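Nivon ESD Bench Mat, Green, Two-Layer

Product groups: Bench and floor protection / Mats / Static dissipative
Manufacturer: Nivon
Distributor: Odotent

The Nivon two-layer mat is a static dissipative rubber covering for assembly benches, repair stations and packing tables. The top layer is dissipative and takes the wear. The bottom layer is conductive and carries the charge to the ground point. The mat lies flat after 4 hours at room temperature and needs no adhesive on a level bench.

The surface has a low-glare finish and can be wiped with a damp cloth. Do not use silicone-based cleaners or floor wax - both leave an insulating film that raises the surface resistance. Solder splashes can be lifted off with a plastic scraper once they have cooled.

Specifications
Material: synthetic rubber, two layers
Color: green
Roll width: 500 mm
Cut length: sold by the meter
Short-term contact temperature, top layer: up to 300 °C
Continuous service temperature: 80 °C
Ground connection: snap stud, fitted at one corner
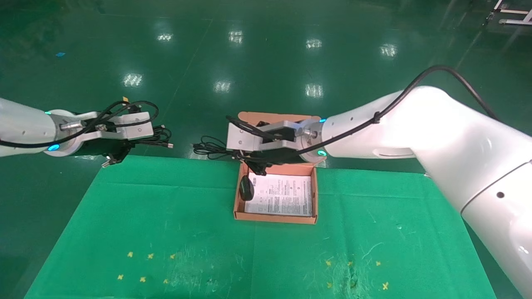
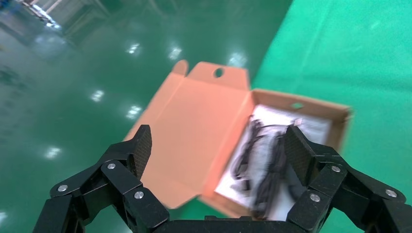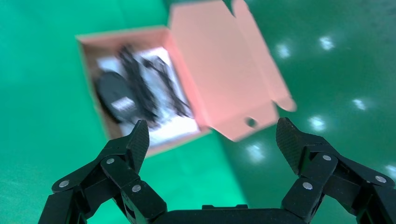

Open cardboard box, seen in all three views. Green mat on work surface: first view.

Installation
Clean the bench top and let it dry. Unroll the mat with the green side up and leave it to relax before cutting. Cut from the back with a sharp knife and a steel rule. Fit the snap stud at least one hand width from the edge, then connect the ground cord to the common point ground. The cord has a built-in resistor and must not be replaced with plain wire.

Mats on adjoining benches are grounded separately. Do not chain one mat to the next.

Check the resistance to ground after installation and again at the interval set in your own static control plan. If the reading has drifted, clean the mat and measure again before replacing it.

Ordering
The mat is supplied on a cardboard core. The snap stud is included. The ground cord and the wrist strap are ordered separately; both Erka and Sivakumar cords fit the stud. Custom cuts are made to order and cannot be returned.

Rolls from the November production run have the batch code printed on the back instead of on the core label. Quote this code with any request for a test certificate.

Data sheet revised March 21, 2020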